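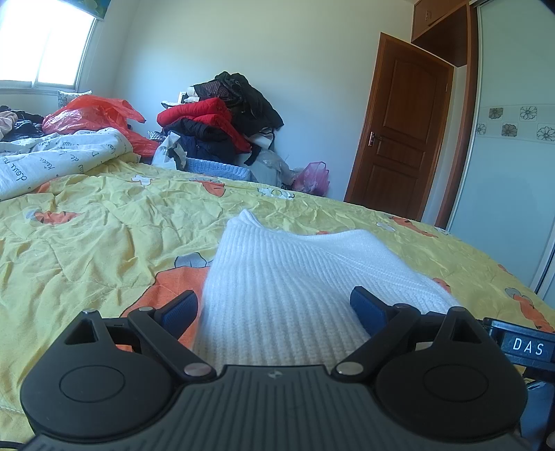

3 min read

I don't trust folding methods. I should say that up front, in case you came for a recommendation. I've tried the one where the shirt stands up in the drawer like a file folder, and I've tried the one with the cardboard, and after two weeks my drawers looked the way they always do.

So when my cousin forwarded me the Brernden guide to sweaters (37 pages, a PDF, for sweaters), I was not in a generous mood. Page one says knitwear should never be hung. Fine, my grandmother said the same thing and she didn't need a PDF. Page two says it should be folded on "a calm, neutral surface." I have a bed. The bed has a yellow quilt with cartoons printed on it, and it is wrinkled more or less all the time. That's the surface.

I started with the white ribbed sweater, which is the one I wear most from now until May and the one I treat worst. The guide wants you to lay it face down, smooth it outward from the middle, bring in one side, lay the sleeve back along the fold, repeat, and then fold up from the hem in thirds. On paper it makes sense. But ribbed knit doesn't lie flat the way the drawings do. You smooth one side and the other side draws itself in. You get a sleeve where you want it, and there's a hump in the middle that wasn't there a minute ago.

The drawings, by the way, all show a sweater with perfectly straight edges. I would like to meet that sweater.

I'm also suspicious of the claim that folding in thirds "protects the fibers." From what? The guide doesn't say. There's a footnote that sends you to another page of the same guide, and that page tells you to fold in thirds. My friend Rania Abu Hammour worked in a sweater shop called Mahasneh for years, and when I asked her about it she said they folded things in thirds there so they'd fit the shelf. That I believe.
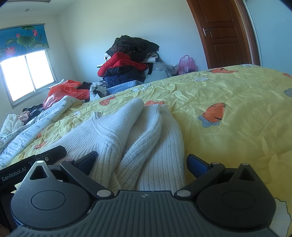

Anyway, I stuck with it. The sleeves are the real trouble. If you lay them straight down, they make two thick ridges on either side. If you cross them over the back, you get a lump right under the neckline. The guide prefers straight down. Rania prefers crossed. I did it both ways and could not tell you which one I'd pick if you paid me. I went with crossed in the end, mostly out of loyalty.

Then there's the storage part, where the guide starts to smell like a catalog. You're meant to put each sweater in a breathable bag, and what do you know, there's a link to Hutside, who sell a set of them for 30 dollars. The bigger set is 50. I have a drawer and it's breathable enough, judging by the draft. I did put a cedar block in there a while back, and I have my doubts about that too, but it was already paid for.

What I will give the guide is the bit about not stacking too high. My old pile went right up to the top of the drawer, and whatever was on the bottom came out with creases like a road map. I moved a few of the heavy ones to the closet shelf, and the drawer closes now without my hip getting involved. Is that the method working? I think it's fewer sweaters.

I'll leave the white one folded their way for a while and see what it looks like when I pull it out. My guess is it'll look like a sweater that's been in a drawer. Next up are the fitted sheets, and if anyone sends me a PDF about those I'm not opening it.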